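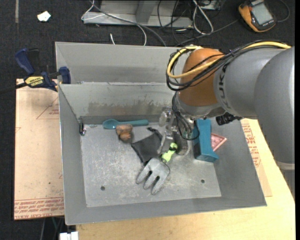
Figure 4. Part of a mixed lot in the sheet-metal bin: spoon, cloth, hand rake, box and smaller items.

3.2 Object set and bin

The Clatusent set was assembled to represent the mixed small goods found in household drawers, sheds and play areas. It contains 300 items, all bought or collected secondhand, and is divided by primary material into plastic, metal, textile, paper and board, and composite. Composite covers any item in which two materials meet and neither can be removed by hand. The hand rake in Figure 4, with its metal tines and lime-green handle, was entered under this heading. The teal spoon was entered under plastic and the crumpled black cloth under textile.

Material alone does not predict how an item sits in a pile. We therefore recorded a second property, called rest form, following the scheme used for the Pisetine inventory. An item has a fixed rest form if it settles into one of a small number of stable poses, and a free rest form if its outline changes each time it is put down. Boxes and spoons are fixed. Cloths are free, and a crumpled cloth also changes the poses open to anything placed against it. The rake is fixed but asymmetrical - the tines and the handle seldom touch the floor along a single line, so the tool tends to bridge lower items.

The bin has four sloped walls and a flat square floor of brushed sheet metal. A tall vertical panel stands at the back and divides off a further compartment, which was left out of the analysis. The slope matters for the results in Section 4. Items released near a wall slide toward the floor and collect against one another, so that contact between items is more frequent than the floor area would suggest. Bare floor was nevertheless common in the smaller lots. Two round holes in the floor were treated as part of the surface, and items lying across them were not coded separately.

Lots were drawn at random from the full set, with the restriction that no item heavier than 195 g was placed on top of a food replica. In total 2650 lots were laid out and coded. Each item received a material, a rest form, a color and a contact code (none, floor only, wall, or other item). Color was recorded because similar colors were the main source of disagreement between coders. The spoon and the rectangular box in Figure 4 are both teal, and in lots where two such items overlapped, the first coder sometimes entered one outline for both.

A second coder, Ngọc Văn, repeated the coding for 200 lots without access to the first set of codes. Disagreements were concentrated in two groups: dark items lying close to dark cloth, and small lumpy items whose identity was unclear from shape alone. For the latter the coders were told to enter the form and color and leave the name blank. Names were later added from the lot sheet. Cloth outlines were coded to the outermost visible fold - internal folds were ignored.

Items that came to rest on a wall without touching the floor were kept in the data but are reported separately in Table 2.

Filed under: Household Materials / Sorting and Storage / Methods
Last updated: January

Related articles
Contact between soft and rigid goods in shallow containers
The Pisetine inventory: rest forms of common household items
Wall slope and item spacing in the Zerkumia storage trials
Coding color in mixed lots: a note on the Ngô scheme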